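Running a Ballot Count for a Small Association: Workshop and Storage Tips

Filed under: Elections, Practical

These notes cover the physical side of a nomination and ballot cycle for a body with up to 202 eligible voters: a housing association, an allotment society, a ward branch. They assume paper ballots, a single returning officer and one room. Rules on eligibility and notice periods are in your own bylaws and are not repeated.

The layout was worked out over three cycles of the Taltlow residents' council and revised in June after the Milholm ward count, where 114 ballots were cast for nine seats.

Nomination papers

Print nomination forms on one side of the sheet only. Proposers sign on whatever surface is nearby, and ink from a felt pen will pass through ordinary copier paper and mark the reverse. Use a heavier stock if you have it.

Write the time of receipt on the form in the top right corner, in pencil first, then in ink when the form has been checked. A form received at 4:55 p.m. against a 5 p.m. deadline is valid even if checking it takes until 5:20. Two times on one form cause arguments, so record the receipt time only.

Keep withdrawn nominations. Draw one diagonal line across the sheet, initial it, and file it behind the valid ones. Do not punch holes through signatures.

Cutting and numbering ballots

A4 or letter sheets cut in half make a good ballot for up to 12 names. Beyond that, use the full sheet. Cut in stacks of no more than 20 on a lever trimmer; thicker stacks drift, and the bottom ballots come out narrower than the top ones. Uneven ballots are slow to square up on count night.

Number the stubs and leave the ballots blank. If the bylaws call for an official mark, use a self-inking stamp and test it on scrap. Stamp ink on coated paper can take several minutes to dry, and a wet stamp will print itself on the sheet above it.

Marking out the counting surface

Cover the surface with brown kraft paper, pulled flat and taped at the corners. It hides scratches and seams, and a pale ballot is easy to see against it. Lay out squares with painter's tape, one square per candidate plus one for doubtful ballots and one for blanks. Measure the squares from the ballot, adding two inches each way.

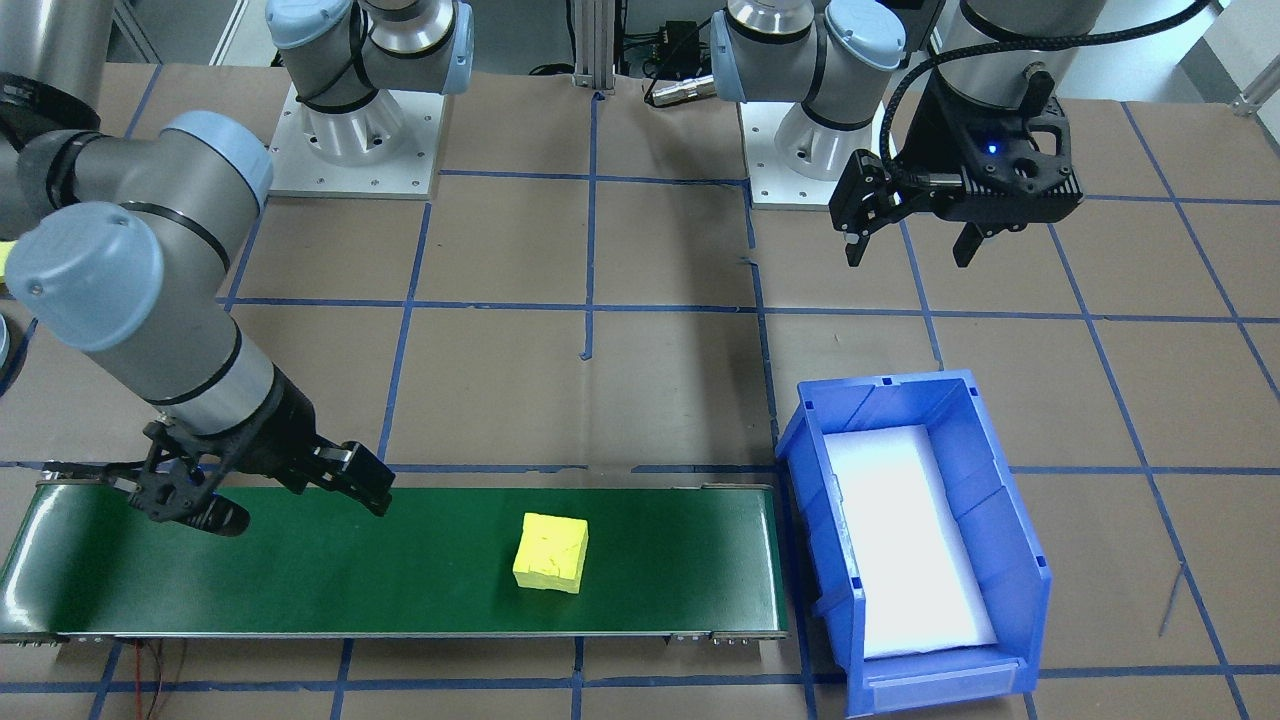
Removing tape and residue

Painter's tape comes off bare wood and laminate without trouble if it is lifted within a few days. Pull it back on itself at a low angle, slowly. On varnish, warm it first with a hair dryer on the low setting.

Adhesive left behind will usually lift with a cloth and a little vegetable oil, followed by warm water and dish soap. Avoid acetone on anything painted. Masking tape is cheaper but leaves more residue, and the Fondham hall has the marks to show for it.

Sorting and bundling

Sort first, count second. Combining the two saves about ten minutes and costs more than that when the totals disagree. Unfold every ballot and place it face up in a single pile before any sorting begins. Reconcile that pile against the stubs. If 54 stubs were torn, 54 ballots should be on the table or accounted for in writing.

Bundle in 25s with a paper band. Rubber bands curl the edges and perish in storage, and the residue sticks to the outer sheets. Paper clips are acceptable for one night. Staples are not acceptable at any stage.

Write the count on the band, with the initials of both counters. A recount then needs only the bands checked and any disputed bundle opened.

Storing ballots after the declaration

Most bylaws ask for ballots to be retained for a set period. Six months is common. The container needs to be rigid and able to take a seal, and it should be stored off the floor — basements and garages are the usual places where paper is lost to damp.

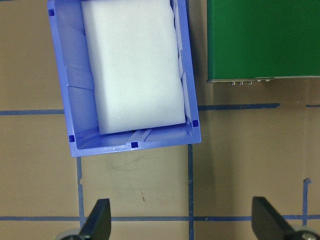

Fill any remaining space with crumpled acid-free tissue so the bundles stand upright and do not slump. Newspaper is a poor substitute, as the ink transfers. Put a desiccant sachet in each corner and replace the set at three months.

Seal across the lid on two opposite sides with numbered tape and enter the numbers in the minutes. Afshin Najafi, returning officer at Milholm for four terms, also signs across the edge of the tape, half on the tape and half on the lid. A lifted seal cannot be put back in line with the signature.

Label the container on the end as well as the top. The label should give the body, the contest, the month and year of disposal, and a contact. At Taltlow the Khosravi reading room keeps two cycles at a time, and the disposal month is written in the larger letters.

Disposal

Cross-cut shred, witnessed by one person who did not stand in the contest. Remove paper bands first; gummed ones jam the smaller shredders. Keep the tally sheets and the declaration permanently, in a folder separate from the ballots.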